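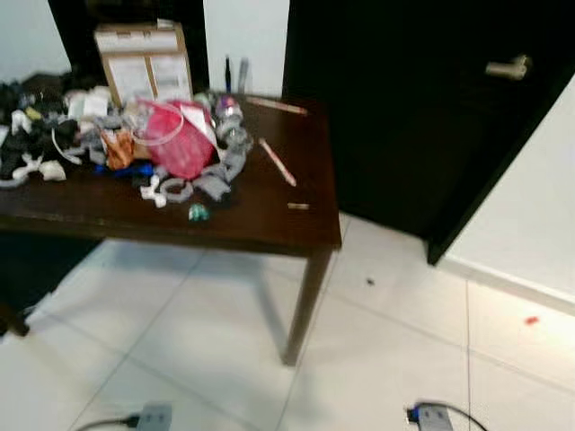
The old Villalba cannery on Gurent Street is still standing, and if you believe the latest schedule from its owner, it will be down by the end of August. You may want to hold off on clearing your calendar.

The Trulstead city council voted 3-2 on June 6, 2023, to give Alta Holdings another extension on its demolition permit, the second it has asked for. The company says it needs the time to settle a dispute over a retaining wall that runs along the back of the property and holds up part of the alley behind it. The city says the wall belongs to Alta. Alta says the wall belongs to the city. The wall, meanwhile, leans.

Readers who have followed this will recall that the cannery was supposed to be a simple matter. Alta bought the place, said the roof was beyond repair, and promised the council a row of apartments with shops on the ground floor. The council liked the drawings. Up to 40 apartments were mentioned, though that number has never appeared in an application, and the company's representative, Hưng Sầm, did not repeat it when he spoke to the council this time.

What he did say was that the project remains "fully on track" and that financing is "substantially in place." Asked by one council member what substantially meant, Sầm said the lender was waiting on the demolition. Asked what the demolition was waiting on, he said the wall. Asked whether Alta had hired an engineer to look at the wall, he said the company was in talks with one.

That was enough for three of the five members. The two who voted no wanted to see a signed contract with a wrecking company first, which does not seem like a lot to ask of somebody who has been planning to knock down a building for this long.

The staff report recommended approval. It runs through the usual findings: the building has no landmark status, it is not in a historic district, and the fire marshal would be happy to see it gone. All true, and all true the last time around as well. The report spends a single paragraph on the wall and concludes that ownership "may be resolved through further research of the record."

The record is not hard to research. The plat for the block is on file at the county, and it shows the alley as a public right of way with the property line on the uphill side of it. Where the wall sits in relation to that line depends on whose survey you use. The city's is older. Alta's was paid for by Alta. A third survey, by someone with no stake in the answer, would probably settle things, but neither side has offered to buy one.

Money is the reason, as usual. The public works department has put a price on shoring up the wall, and it declined to release the figure while the two sides are negotiating. It did confirm that nothing is set aside for the work in the coming year's budget. So if it turns out the wall is the city's after all, somebody will have to go find the money, and the council did not talk about where.

People who live on the uphill side of the alley have their own interest in this. They have been asked not to park there, and the garbage trucks now stop at the corner, so the bins have to be rolled down to the street. Several of them came to the meeting. Most said they didn't care much what happened to the cannery one way or the other. They want their alley back, and they would like to know who is supposed to answer the phone when more dirt comes over the top.

A smaller group asked the council to save the building, or at least the brick front. They were told, correctly, that the time to ask for that was before the permit was issued. One of them pointed out that the permit has now been issued and extended and extended again, and wondered how many times it could be renewed before it counted as a new one. The city attorney said the code does not set a limit. It perhaps ought to.

There is one condition attached to the extension. Alta must keep the site fenced and the ground floor boarded up, and must give the city written progress reports. The earlier extension carried the same condition. A request for copies of those reports produced one letter, 616 words long, most of it about the company's plans for the apartments. It says the fence was inspected. It does not mention the wall.

City staff members say they will be firmer this time. If demolition has not started by the end of August, the permit lapses and Alta will have to apply again from the beginning, with a new hearing and new fees. Unless, of course, the company asks for another extension, which the code also allows.

Sầm did not return a call asking whether a wrecking company has been chosen. The council is due to hear an update at its first meeting in August.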